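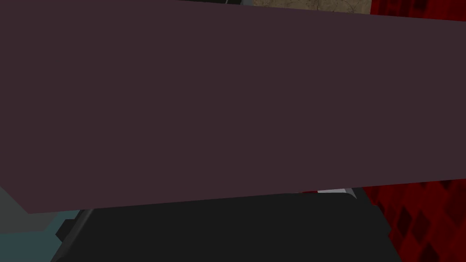

Viorica Softić

November, page 41 of the reading notebook. Finished the Zavel mystery last night. The detective is excellent company, the plot less so – I had the dentist by chapter 7, and he only appears in chapter 6. Marin says the translation is to blame. Marin hasn't read it.

Review needs to come down to 2000 characters. Cut the bit on the harbor food, keep the ferry. Ask Ainhoa if book two is any shorter.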